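Chapter 9
When the Work Is Shared

In July the catering depot at Skidcombe employed 600 people, most of them in sorting and dishwashing. Two of its lines now include robots with two arms, and the jobs beside them have changed. Krum Jurić once cleared tables by hand; he now sets out the items, watches the grippers and records each stop.

This chapter asks what such a change means for pay, training and pride in skill — matters that a manager may overlook when only output is measured. It draws on interviews with staff at Skidcombe and at the smaller Prurkden site.

A plastic cup on its side, between two black grippers, is an ordinary task at these stations. 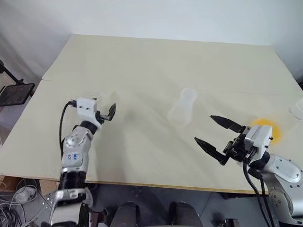 9.1 Tasks and Jobs

A job is made up of many tasks. Automation usually takes over a few of them first.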